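Kistlow laundry basket, six months in 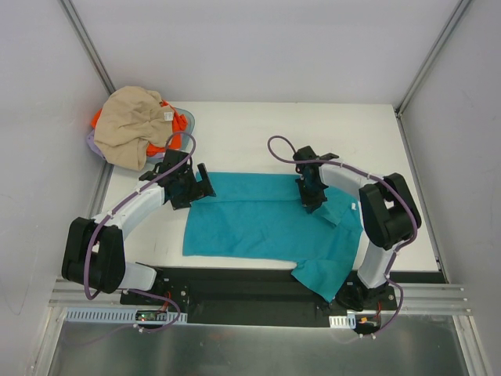

I bought the Kistlow in April to replace a wicker one that snagged everything I put in it. It was $31, and I have used it for two or three loads a week since then. The size is right for one person's wash. With a big beige piece thrown in on top of the orange one it is heaped, and the top layer hangs over the side, so don't expect it to hold bedding as well. It takes up little enough room that I can leave it in the back corner and still spread a top out flat to fold.

The rim is rounded and doesn't dig into my arm on the stairs. The see-through gray-green looked cheap to me at first — I've gotten used to it.

Complaints: it slides on tile when it's empty, and the store sticker left glue that took two tries with dish soap to get off. My sister has the larger Trutby and likes it, but it won't fit through my closet door.

4 out of 5. I would buy it again at the same price.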